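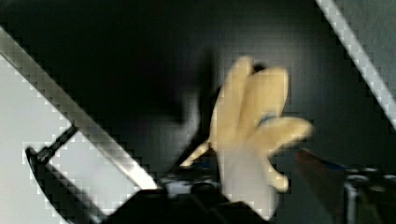

February, bench 3, started 9.40. Rules for the handling cell, third go at writing them down, because the sheet on the door is out of date and half of it was copied from the old Vunov rig that had a cage. Going through them with Savvas while the arm is running gloves, so they get tested against real work and not against what we remember. Gloves are a good one for this. Tan fingers all over the place, grey lower part hanging down between the two sides of the gripper, and the wrist view goes soft with blur as soon as anything moves. So first rule writes itself: no one judges a grasp from a blurred wrist view. Stop, let it settle, look again, then decide. Applies to me as well.

Rule 1 as it now stands. Judge only from a settled picture. If it still looks soft after settling, log "unclear" and move on. Don't log "ok" because the last five were ok.

Rule 2. Hands. Liudmyla wants the wording "no hands inside the tape line while drives are live", which is what we say anyway and don't always do. Agreed. Taped line moved out this morning, old one scraped off, bits of glue still on the floor, will trip nobody but looks bad. Drives off means the key is out and in your pocket. Not on the bench, not in the lock turned to off.

Rule 3. Soft items are not rigid items. The Jorkside sheet gives one closing force for everything and that is daft. Gloves, cloths, sleeves get the low setting. Anything with a hard edge gets the middle one. High setting needs a second name in the log. Pylyp asked what to do with a glove that has something in it. Fair point, hadn't thought of it – for now: empty it before it goes in the cell, and if you can't tell, treat as hard.

Rule 4. Worn gloves do not go in the test pile. Sounds fussy. Two problems, grit in the finger pads and then people taking them back out to wear. Once a glove is a test glove it stays a test glove. Mark inside the cuff with a T in pen. Mahmoud has a fat marker, drawer under the scope.

Rule 5. Speed. Full speed only with the lid of the cell down and the stop button held by a person who is not also typing. Savvas thinks this is too strict for short moves. I think short moves are where we get caught. Left it in. He has put a note in the margin of the paper copy saying he disagrees, fine, that's what the margin is for.

Log numbers, so I stop looking them up. 1,481 grasp entries since the new fingers went on. 1,260 have a clear verdict. Went through what's left and most are people writing "looked fine" with no setting next to it, which is no use to anyone. New column for setting, cannot be left blank. Entry 363 is the one Natanael keeps asking about, it's mine, I wrote the wrong tool number and corrected it over the top in pen. Rule 6 then: strike through once, initial it, write the new value beside it. No overwriting. Same goes for the file version – add a line, don't edit the old one.

11.15. Tried reading the rules out loud to Pylyp with no context. He got stuck on "settled". Changed to "arm stopped and picture sharp". Better. Also he read rule 3 as meaning the low setting is optional. Now says "must".

Cable at the wrist wants a look before anyone runs long jobs. Not a rule, just a job. Check the tie spacing agianst the drawing, and if a tie is missing replace it, don't tape it.

Mrema people asked for a copy of our rules for their own cell. Happy to send but not till Liudmyla has signed, and not with the margin notes on. Their layout is different, no lid, so rule 5 would need rewriting. Will tell them that.

Still open:
who holds the spare key, currently me and that's bad when I'm at Rudedton
whether "unclear" counts as a fail in the weekly sheet. Savvas says yes. I say seperate line.
stop button test, start of every shift or every power up? Have written every power up for now
old sheet still on the door, take down

14.30. Door sheet down. New one printed with rules 1 to 6, taped inside the cell window so it can be read from the stool. Liudmyla to sign bottom right when she's back from the stores. Force settings table goes on page two, Mahmoud has the figures, chase him.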